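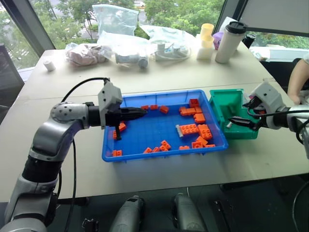

Lempi Vainio wrote in after last month's page to say that I was being unfair to robot arms, that a machine which can pick up a plastic brick can surely be taught to pick up a sock, and that I should try a Skuvov before making any more remarks about it.

Fair enough. I asked for one. What I got was a two-week rental of the two-arm kit from Escombe, the dealer, at a price I won't be paying again. These are my notes, sorted into tips for anybody who is thinking of doing the same. Most of them will save you money, and a few will save you money by talking you out of it.

Before you order

Measure the table, then measure it again with your elbows out. Two arms reaching in from two sides take up far more room than the sales page lets on, and you still need a spot for whatever is being sorted and a spot for it to go. My workbench is 55 inches long and I wanted another foot.

Ask what the rental includes. The Skuvov people sell "tidying" as the headline, but the tidying software is a separate monthly charge. Without it you have a pair of arms you steer by hand. That can be fun. It isn't tidying.

Ask who picks up the phone. Escombe's help line closes at 3 in the afternoon, and the automated one sends you to a page that tells you to call the help line. When I did get through, a man called Vsevolod Lysenko was patient and knew the product, and he is the main reason this page isn't ruder.

Don't go by the demo. Every seller I looked at shows toy bricks in a tray. Bricks are stiff, light, square-sided and hard to ruin. The stuff that piles up in my house is none of those things: rubber bands, receipts, batteries, a glove. If the dealer lets you visit, take a bag of your own clutter and ask them to run that.

Setting up

Use a shallow tray with low sides. Deep storage boxes look neater on the shelf, but the gripper housing bumps the rim before the fingers get to the bottom. A cafeteria tray or a boot tray works. I spent most of an evening fighting a dishpan before I gave up on it.

Pick a tray that's a different color from the things you're sorting. Wood screws on a brown tray were hopeless. The same screws on a light blue one went a good deal better.

Butt the catch bin right up against the tray. Any gap and you will be on your knees looking for parts. A strip of shelf liner under both keeps them from creeping apart.

Tie the cables up with some slack in them. Run the arm through its full reach by hand with the power off, watch where the cable pulls, and only then put the Velcro on. I did it in the other order and had to do it twice.

Clear the bench. I know, the bench was supposed to be cleared by the robot. It won't be. Anything standing near the arms is either in the way or about to be.

Pull the blinds in the late afternoon if the bench faces a window. Mine got noticeably worse at its job when the sun came across the tray. Mr. Lysenko said that was "a known thing." It's not on the sales page.

Running it

Spread things out first. A heap gets you nowhere. If pieces are touching, the fingers close on two and drop one, or close on neither. So you shake the tray, flatten the pile with your hand, and step back. By the time you've done that for a box of hardware you could have sorted a third of it yourself.

Start with big pieces. I fished out the long bolts and hinges and let the arms work on those. Washers lying flat are a lost cause, and coins too. A bit of foam under them helps a little, because the fingertip can press down and get under an edge.

Keep your hands out while it's moving. The manual says so on every other page and I agree with it. Hit pause, wait until both arms have stopped, then reach in. There's a stop button; put it where you can hit it without leaning over the tray.

Don't leave the room. I did, on Sunday, to answer the door, and came back to an arm patiently opening and closing on nothing, with a hinge on the floor.

Now for the arithmetic, which I did on the back of the invoice. Forty mixed pieces took the machine around half an hour with me standing by to nudge things. I then tipped them back out and did the same job with two muffin tins and the radio on. I was finished before the second song ended, and I'm not quick. Skuvov says the arms improve as they collect more tries, and that 3000 is where owners "see the difference." I had it for two weeks. Maybe they do. I'd like to hear from somebody who got that far, and who fed it something other than bricks.

Looking after it

Wipe the fingertips every day you use it. They pick up dust and then they slip. A damp cloth does it; skip the furniture polish.

Check the table clamps before each session. Mine had worked loose by the third day.

Keep the boxes and all the foam. Escombe charges for missing packing, and the foam inserts only go back one way. Take a photo as you unpack.

What I'd get instead

For loose hardware, a muffin tin and a magnet in a sandwich bag. Pick up the steel with the bag, turn the bag inside out, and the steel is in the bag. Esko Peltonen sent me that one years ago and I still use it weekly.

For toy bricks, a drawstring mat. Lift the corners, pour into the bin.

For a teenager who wants to learn how these things are programmed, the kit might be worth a month's rent, and I'd say so to Lempi with no hard feelings. The steering by hand is good fun, and it taught me more about how clever fingers are than any biology class did. As household help I'd pass.

Letters

Ilari Kiiskinen asks if the Utumetti single arm is any better. I haven't used it. It is cheaper and has half the arms. Send me your experience if you have one.

Nelli Valtonen wants to know what gets sticker residue off a plastic storage bin. Cooking oil on a paper towel, leave it ten minutes, rub, then dish soap. No robot required.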